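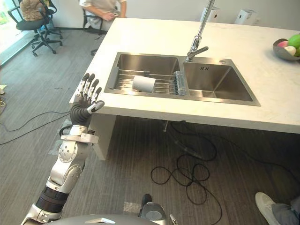
OK, so thanks for having me back. Ask for hands first – who here has ever sat on a jury? Wait for it. I got called once and spent the whole time reading old magazines, so I'm no expert on that side.

What I do know is court paperwork, and tonight it's plea deals. I went through 482 sentencing files from Pikberg, one after another, with a lot of coffee. In all but 20 of them there was never a trial! Pause here, let them chew on it.

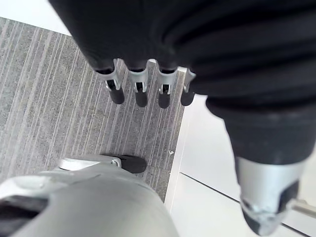 Pikberg, 22/02/2019

That's the top line on the file I'm reading from. Burglary of the Nokex warehouse, a guilty plea, a fine of $2,414 and probation. The hearing itself fills two pages (hold them up). Mention that the judge has to ask whether anyone pushed the defendant into it, and read that bit out slowly. 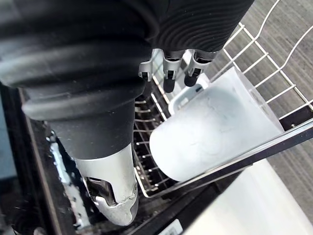 Can a person take back a guilty plea? Before sentencing a judge may allow it for a good reason, but afterward it gets very hard.

Somebody always brings up victims, so go there next. They can usually speak at sentencing, deal or no deal. Tell the Suominen Street story if there's time, skip it if we started late.
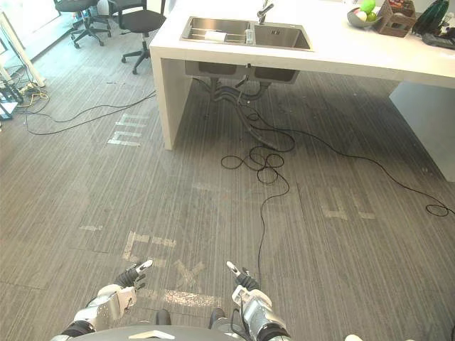 Drunivow wrote to me after the November talk that a plea spared the whole family a week in court, and that I'd made it sound too much like a shortcut. Fair point. Read the letter, then take questions.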